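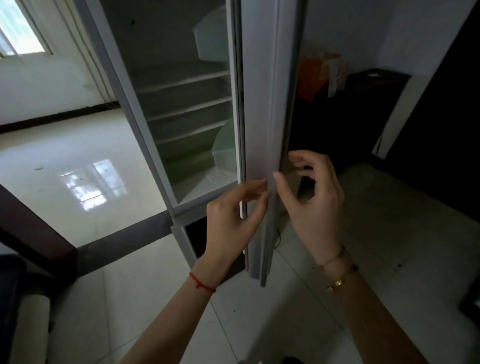
A reader in Prevwood wrote in to say her tall glass-front cabinet had started catching at the top corner every single time, and was it the hinges or the floor? Very often it's the floor! Tile is lovely to mop but hardly ever dead level, and a tall narrow cabinet shows up every little dip.

So before you touch a screw, lay a level on the bottom shelf, front to back and then side to side. Slip a thin plastic shim under the low corner, check again, and try the door. I did this with my own one Sunday and it took 12 minutes (most of that was hunting for the level).

Still rubbing? Now go for the hinges, a quarter turn at a time, top one first. Keep one hand flat on the front and the other around the edge so the weight doesn't hang on a loose screw, and take anything breakable off the shelves.

While they're empty, wipe the glass inside and out with warm water and a drop of dish soap, then dry it with an old cotton T-shirt. I love this part – the shelves look so much brighter!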